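How Does a Computer Think? (Sort Of)

Kids' Corner – Cendwood Library Science Pages

OK so. Computers. You use them all the time. Games, homework, that video of the goat on the trampoline. But what's going on in there?

Short answer: switches. Loads and loads of tiny switches.

Long answer: keep reading. Grab a snack first.

Start with a light switch

Go and flip one. On. Off. On. Off. (Stop before somebody yells.)

A light switch can only be two things, on or off. No in between. Computers are built out of switches like that, only way smaller and with no finger to flip them. Electricity does the flipping. One switch can turn on another switch, and that one can turn off a third one, and so on down the line. Those little switches are called transistors. Say it: tran-ZIS-ters.

One switch is pretty boring. Two are a bit better – now you've got four patterns. Off off, off on, on off, on on. Three switches gives you eight patterns. Every time you add a switch the number of patterns doubles. That gets big fast. Try it on paper, you'll run out of room.

Ones and zeros

People who build computers write "on" as 1 and "off" as 0. Saves time. So a row of switches might look like this:

01000001

Looks like nonsense. But lots of computers agree that this pattern means the capital letter A. Change it a little and you get B:

01000010

Every letter you type has a pattern. So does every color on the screen and every beep in your game. The number 70 is a pattern too: 01000110. Counting with only ones and zeros is called binary.

So when you write "hi" to your cousin, the computer isn't sending a little h and a little i. It sends patterns, and your cousins computer turns them back into letters.

The part that does the work

Inside most computers there is one main chip called the processor. Some people say CPU, which stands for central processing unit. It does the sums and follows the instructions. The chip itself is made mostly of silicon, and you can get silicon from sand. Not straight off the beach! It has to be cleaned and melted and sliced super thin first.

Processors come in different sizes. The one in a phone is small and flat, smaller than a cracker. The ones in servers can be much bigger. Servers are the computers that send you web pages and keep games running for lots of people at once. They work all day and all night, even at 3 in the morning when you're asleep.

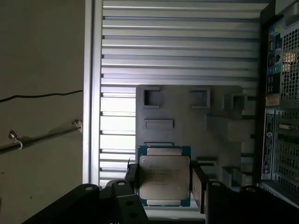
A processor is fast but it isn't clever. It only knows a few kinds of job. Add these two numbers. Compare these two numbers. Put this number over there. Go get the next instruction. Thats pretty much the list! Everything fancy is made from those little jobs stacked up, millions and millions of them, quicker than you can blink.

Back in 1971 one of the first processors on a single chip had a bit over 2,000 transistors. Today's big ones have billions. If you counted one every second, no sleeping, no lunch, just getting to one billion would take you more than 30 years.

Be the processor: a game

You need: one friend, paper, pencil, a cup, a table.

Your friend is the computer. You are the program. You give instructions and your friend does EXACTLY what you say. Nothing more.

Try to get them to put the cup on the paper. Sounds easy. Say "pick up the cup" – fine, but with which hand? How high? Are they still holding it when you say "go to the paper"? Did you ever say let go?

You'll mess up. Everybody does. When a real program messes up it's called a bug, and fixing it is called debugging. Swap places after five minutes.

Why do computers get hot?

Put your hand near the back of a computer that's been on for a while. Warm, right? All that electricity moving through the switches makes heat. Too much heat is bad for the chip, so many processors wear a flat metal lid called a heat spreader. The lid spreads the heat out. Then a bigger chunk of metal sits on top of that, often with a fan blowing on it. That whirring noise when your game gets busy? Fan.

Phones don't usually have a fan. They have to slow down instead when they get too warm. So don't leave yours in the sun.

Remembering stuff

The processor can't hold much at once. It's like your hands – you can carry a few things, then you need a table. The computer's table is called memory, or RAM. Switch off the power and the table gets wiped clean. Anything you want to keep goes in storage, which is more like a closet. That's what the save button is for. Use it!

Quick word list

Binary – counting with only 1 and 0.
Bit – a single 1 or 0.
Byte – eight bits in a row.
Bug – a mistake in a program.
Processor – the main chip that follows instructions.
RAM – the computer's table.
Transistor – a very tiny switch.

Try this at home

Write your name in binary. A is 01000001, B is 01000010, C is 01000011. See how it goes up? Keep going to Z. Long names take ages, sorry.

Then make a secret bracelet. Pick two colors of bead, one for 1 and one for 0, and do just your first letter. Eight beads. Leave a gap by the knot so you know which end to start from, or your friend will read it backwards and get a totally diffrent letter.

Next time: how does the internet get to your house? Bring questions to the desk or stick them in the blue box.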